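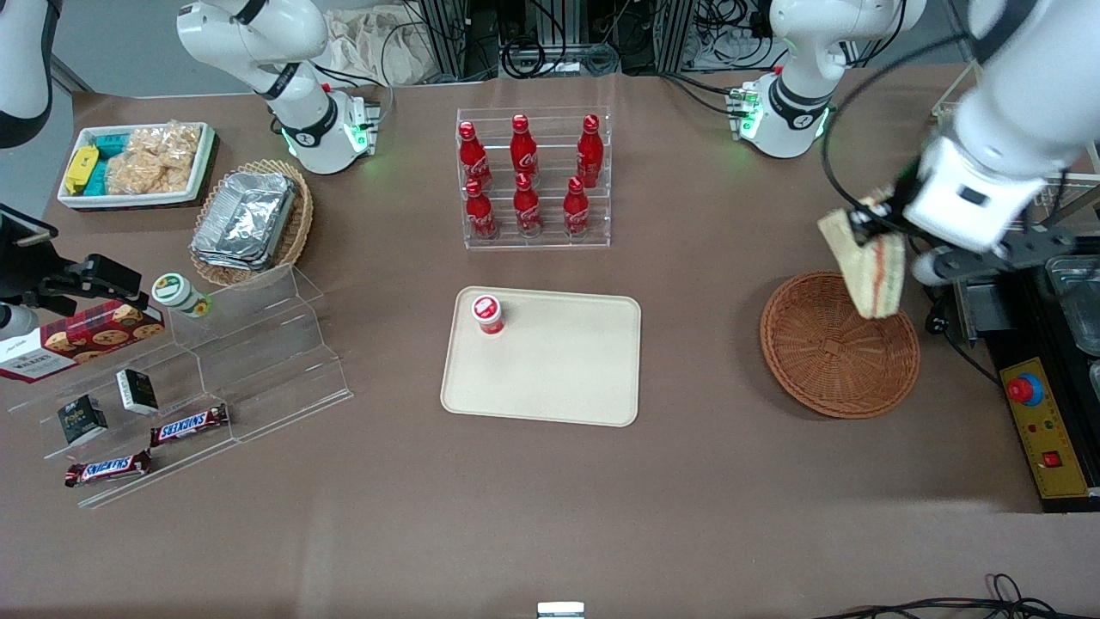
Snacks and drinks set out around a tray, with a wicker basket for sandwiches.

Home > Guides > Party and Catering > Set-up

Filed under: Hosting Basics, Food Tables
4 min read

Section 3: Setting Up the Self-Serve Table

This section covers the self-serve table for a Neltico catering order. Read Section 2 first if you have not yet checked the order against the packing slip. Chilled boxes stay closed until step 7.

Before you start

You need one table with level legs, a clean damp cloth, a dry cloth, the serving trays and baskets from the order, a food thermometer, and the label cards. Orders from the Cernengate kitchen also come with a roll of basket liners. Orders from Yadav do not, so use plain parchment cut to size.

Placing the table

1. Choose a spot out of direct sun and away from heaters. Guests should be able to reach at least one long side.

2. Leave 34 inches of clear floor along each side where people will stand. If the room is narrow, push the back of the table against the wall and serve from the front only.

3. Wipe the top with the damp cloth, then the dry one. If you use a tablecloth, clip it at the corners.

Note: Folding tables must be locked at both ends. Press down on each end before loading anything.

Laying out the food

4. Put the main tray down first, near the middle. Everything else is placed by its distance from the tray, so do not skip ahead and start with the drinks.

5. Line each basket. The liner should come up the sides but not hang over the rim.

6. Set wrapped snacks and dry items to the left and right of the tray. Keep anything that contains nuts at the far end with its own tongs and its own label card.

7. Open the chilled boxes and check one sandwich from each with the thermometer. The reading should be 40°F or lower. Put out half the sandwiches and return the rest to the refrigerator.

8. Place drinks last, at the end of the table where the line finishes. Small bottles can stand in groups. Pitchers need a saucer or a folded towel underneath.

9. Stand a label card in front of each item. Write the filling and any allergens on the card in block letters.

Caution: Clean the thermometer probe between boxes. Do not test a meat filling and then a meat-free one without wiping it with a sanitizing wipe.

Caution: Do not leave chilled food out for more than two hours. In a room or outdoor space above 90°F the limit is one hour. Throw away anything past the limit - do not put it back in the refrigerator.

Refilling

10. Swap the whole basket when it runs low. Do not add fresh sandwiches on top of old ones.

11. Write the time on the back of the label card each time a basket goes out.

12. Check napkins and cups whenever you change a basket. The spare sleeves are in the bottom of the dry box, under the cardboard divider.

Note: The lids on Rondimitz trays are marked on one corner. Match that corner to the mark on the tray or the lid will lift on the other side.

Clearing

13. Remove food first, then drinks, then the cards. Shake out the baskets and brush them with a dry brush. Woven baskets should not be soaked or put in the dishwasher.

14. Stack trays by size and return them in the dry box. For a missing or cracked tray, quote part number 277 when you fill in the return slip.

Large orders may need a second table. See Section 4 for two-table layouts and Section 6 for hot food.

Last revised May 15, 2019

Previous | Contents | Next | Print this section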